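Packing & Storage Basics, wk 4 handout. Notes by Rosalba Sanna, 2023-02-28
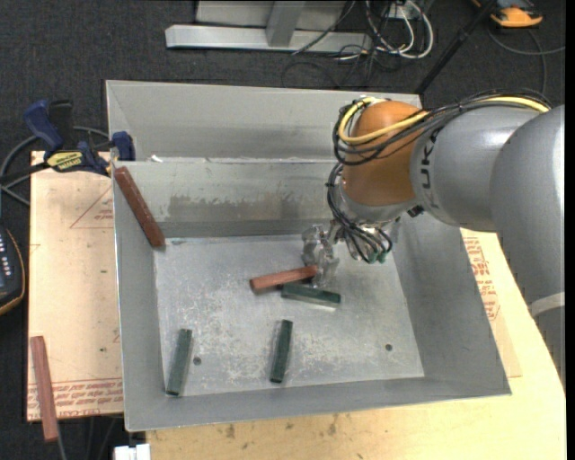

carrying on from last time: loose fill vs. stacked fill. Same blocks, same bin, very different result.

**Loose fill**
- blocks land at any angle, gaps everywhere
- sloping walls make it worse, pieces slide to the middle and lean on each other
- quick to load, slow to count
- fine for short moves inside the building, not for shipping

**Stacked fill**
- long sides parallel, first row against the *floor* edge of the wall, not the rim
- one color per row if you sort later anyway (red/green in our exercise)
- leave a finger gap at the ends or you wont get the first one out again

Worked numbers (Hidstead order, copy these down):
- bin rated 400 blocks stacked
- order = 985
- so 2 full bins, 185 left over → third bin, under half full
- loose, allow roughly 90 fewer per bin. Redo the sum yourselves

Metal bins: check the floor for scuffs and raised spots before loading. A burr will mark painted blocks. Put board under the bin if its going on a wood table. Don't drag, lift.

Gruvgate vs Plevar labels: covered in the April session, skip for now. D'Amico chapter on mixed loads is optinal but short, read the bit on leaning pieces.

**For next time:** sketch one bin from above, loose, then the same bin stacked. Pencil is fine. Mark which block you would pick up first and write one line on why.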